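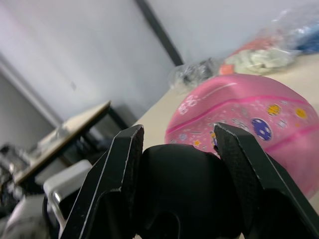
Célula Nic Aodha

A célula Nic Aodha é uma estação robótica de manipulação instalada na oficina de Ploscombe, em Cesville, e dedicada a tarefas de preensão de objetos leves e irregulares sobre uma mesa. É formada por um braço articulado, uma garra preta de dois dedos e uma pequena câmara montada junto ao punho, que acompanha a garra em todos os movimentos. Entre quem trabalha com preensão, a célula é conhecida sobretudo pelo seu caderno de manutenção, um documento notável pela minúcia e, em certas páginas, quase apaixonante de ler!

História

A montagem foi iniciada por Muireann Buckley e Ultan Dunne, que herdaram de um projeto anterior, chamado Jiltton, o controlador e boa parte da cablagem. A primeira configuração usava dedos curtos e lisos, adequados a caixas pequenas, mas pouco felizes com superfícies curvas. Em outubro, Eyvindur Hafþórsson desenhou os dedos compridos e angulosos, com pontas estreitas, e a célula ganhou a forma que mantém. O caderno de manutenção, aberto por Teresa Mulcahy, vai na entrada 339.

Garra e dedos

Os dois dedos erguem-se de cada lado de uma caixa central arredondada, a palma, onde fica alojado o acionamento. O acabamento é mate, escolha muito acertada, pois os reflexos de um dedo brilhante perturbam a imagem da câmara. Na face interior há uma textura cruzada que aumenta o atrito, e é ela que faz a diferença com objetos esféricos. Uma bola toca cada dedo numa área mínima, e qualquer desalinhamento entre as pontas fá-la rodar em vez de subir.

Por isso a bola é o objeto preferido para verificar a célula depois de uma intervenção. Usa-se uma bola cor-de-rosa com gomos de basquetebol e motivos espaciais (planeta azul, círculos amarelos, estrelinhas), cuja decoração tem uma utilidade deliciosa: os desenhos servem de referência visual, e uma rotação de poucos graus nota-se logo na imagem do punho.

Preparação

A preparação segue sempre a mesma ordem. Com o braço parado e a alimentação da garra desligada, limpam-se as faces interiores dos dedos com um pano que não largue pelo e um pouco de álcool isopropílico. A textura acumula pó nos sulcos, e uma escova macia resolve o que o pano não alcança. Confere-se depois o aperto dos parafusos na base de cada dedo, alternando os lados.

Ligada a alimentação, a garra faz a procura de zero: fecha devagar até as pontas se encontrarem e volta a abrir. A abertura de trabalho habitual é de 70 milímetros entre pontas; para objetos maiores, como a bola, os dedos abrem mais e a aproximação é feita a velocidade reduzida. A força de fecho começa em sete newtons e sobe apenas se o objeto escorregar.

Alinhamento da câmara

A câmara vê os próprios dedos em primeiro plano, o que simplifica imenso o alinhamento. Guarda-se uma imagem de referência com a garra aberta e compara-se a posição das duas pontas com a da imagem nova. Se ambas estiverem desviadas no mesmo sentido, o suporte da câmara mexeu-se; se apenas uma o estiver, o problema está no dedo.

A luz difusa e o tampo bege-claro ajudam bastante, embora os brancos tendam a ficar lavados. Peadar Gallagher, responsável pela visão, fixou a exposição num valor manual depois de verificar que o modo automático oscilava sempre que a garra preta ocupava metade do campo.

Avarias e reparações

A avaria mais frequente é a folga num dos dedos, que se manifesta por um contacto antecipado: uma ponta chega ao objeto antes da outra e empurra-o. Na maioria dos casos basta reapertar a base e repetir a procura de zero. Quando a folga persiste, desmonta-se a tampa da palma e examina-se a guia, que deve correr sem prisões em todo o curso.

O desgaste da textura é mais lento. Os dedos são inspecionados a cada 50 horas de funcionamento, à lupa e com luz rasante, um exame simples e surpreendentemente revelador. Substituem-se sempre aos pares.

Os cabos do punho merecem atenção própria. Um laço demasiado justo puxa pelo conector quando o braço roda, e a imagem falha por instantes, sintoma que durante algum tempo foi atribuído ao controlador. A solução de Dunne consistiu em deixar uma volta larga atrás do suporte e prendê-la com fita têxtil, fácil de abrir durante as inspeções.

Ver também

Preensão robótica
Calibração mão-olho
Manutenção preventiva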